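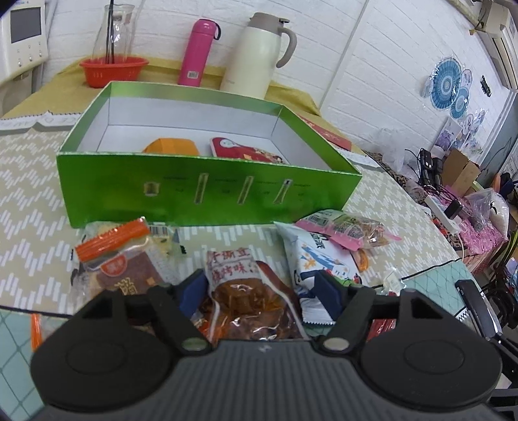
Pince à main : du jeu après changement des patins
Forum Dendasier > Préhension et outillage > Entretien

Martens_bis
2 août 2024
Bonjour à tous. Poste de rangement de sachets, deux pinces tenues à la main, deux opérateurs, une table basse et une patience limitée. J'ai changé les patins bleus de la mienne hier soir et depuis les doigts ne se ferment plus pareil : ça touche en haut, ça bâille en bas. Un sachet un peu gras part en biais et je le récupère sur la nappe. J'ai resserré les vis du patin gauche, puis du droit, puis du gauche. Le tableur de suivi annonce 462 prises depuis le dernier réglage, au cas où ça parlerait à quelqu'un.

ineke.vw
Tu as dégraissé avant de poser les neufs ? Un film d'huile sous le patin et il se décale à la première prise un peu ferme. Alcool, chiffon propre, et tu laisses sécher avant de remonter. Pas dix secondes en soufflant dessus.

Martens_bis
Vingt secondes, en soufflant dessus.

TMulder
Pas d'accord avec Ineke. Un patin mal dégraissé glisse, il ne bâille pas. Si ça touche en haut et pas en bas, c'est le doigt qui n'est plus parallèle, donc le pivot. Ouvre la pince, prends le bout du doigt et pousse sur le côté. Si ça bouge, laisse les patins tranquilles, ils ne t'ont rien fait.

ineke.vw
Il change les patins lundi, ça bâille mardi, et c'est le pivot. Bien sûr.

TMulder
Les patins usés masquaient le jeu. J'ai eu le cas en novembre chez Beser, trois jeux de patins à la poubelle avant que quelqu'un touche à un tournevis.

Martens_bis
Test fait. Le doigt droit bouge, très peu. Le gauche, rien. Je remets une photo du poste.
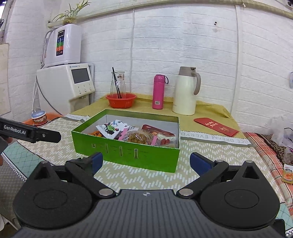 Pour le pivot, je comptais démonter ce soir, mais je ne sais pas par quel bout commencer et la notice Gulico que j'ai retrouvée concerne un autre modèle. Est-ce que je peux sortir les deux axes argentés près du centre sans toucher aux vis en haut des leviers, ou tout vient ensemble ? L'autre pince, celle marquée GenRobot.AI en haut à gauche, ferme très bien et sa propriétaire refuse que je la démonte pour comparer. Je la comprends.

TMulder
Un seul côté à la fois. Repère la position au feutre, desserre, regarde l'axe. S'il est marqué, tu le remplaces. S'il est propre, tu nettoies, tu remontes et tu resserres par petits coups en ouvrant et fermant entre chaque.

ineke.vw
Et frein filet faible, pas le rouge. Le dernier qui a mis du rouge ici a fini à la perceuse.

Beser_atelier
Je passe derrière vous. Contrôle à la feuille de papier : une bande en haut des patins, une en bas, tu fermes, tu tires. Les deux doivent résister pareil. Ça prend 8 minutes, on le fait tous les matins.

TMulder
Huit minutes pour tirer sur du papier ?

Beser_atelier
Café compris.

Martens_bis
Retour : axe droit marqué, remplacé. La bande du bas tient. J'ai redégraissé les patins aussi, pour avoir la paix avec Ineke. 133 prises depuis, deux sachets par terre, dont un par ma faute.

ineke.vw
Donc c'étaient les patins.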